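Home Workspace Organization
Unit 5 handout: Clearing and resetting a work surface

Required before the lab: Unit 4 notes on storage zones, and the Punisano worksheet, completed in pencil.

5.1 Scope

This unit covers flat work surfaces used for small tasks: sorting mail, charging devices, light repair, writing. Kitchen counters are treated in Unit 7. Floors and shelving are outside the scope of the course.

A surface is considered reset when every item left on it is there by decision. An empty surface is the simplest case. Most surfaces in daily use carry two or three resident items, such as a lamp or a phone stand, and the reset is done around them.

5.2 Terms

Resident item: stays on the surface between tasks.
Visitor: arrives with a task and leaves with it.
Drift: a visitor left in place past the end of its task.
Margin: the strip along the edge of the surface, kept free so that the edge can be wiped in one pass.

Drift is the main subject of the lab. In the Trostby exercise the starting surface holds 32 items, most of them drift. Students classify first and move nothing until the sheet is filled in.

5.3 Surface color and light

Color affects how soon clutter and dirt are noticed. On a white top, specks and crumbs stand out, and even light makes them easier to find. Soft shadows next to objects can be mistaken for smudges; move your head, then check the spot again before wiping. On dark tops the usual problem is dust, best seen from a low angle.

Glossy tops add glare. Work from the side opposite the lamp and change sides once.

A broad white tabletop under even light, with a tiny dark speck near the lower left that may be dust, is a fair case for the inspection step. Note the slight gray falloff toward the lower corners – this is light, and it is not recorded as a stain. 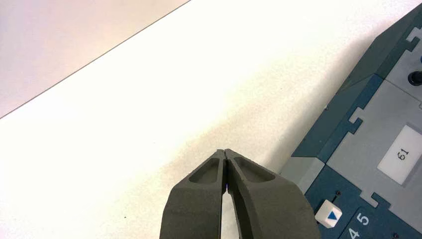
5.4 Procedure

1. Remove all visitors to a tray. Do not sort at this stage.
2. Lift each resident item, wipe beneath it, and replace it.
3. Wipe the open area in overlapping strokes, far edge to near edge. Use a damp cloth, well wrung.
4. Dry with a second cloth.
5. Inspect from two positions, standing and seated.
6. Sort the tray. Items with no assigned zone go on the Unnithan list for review in Unit 6.

Allow about 17 minutes for a desk of ordinary size. Timing starts at step 1 and stops when the tray is empty.

5.5 Recording

Use one line per surface: location, top color, resident items, drift, time taken. Abbreviations follow the Wondudeck key on the back of the worksheet. Leave the last column blank – it is filled in during the June review.

Exercise: reset one surface at home on three separate days. Record drift before each reset and bring all three lines to the lab. Photographs are optional and do not replace the record sheet.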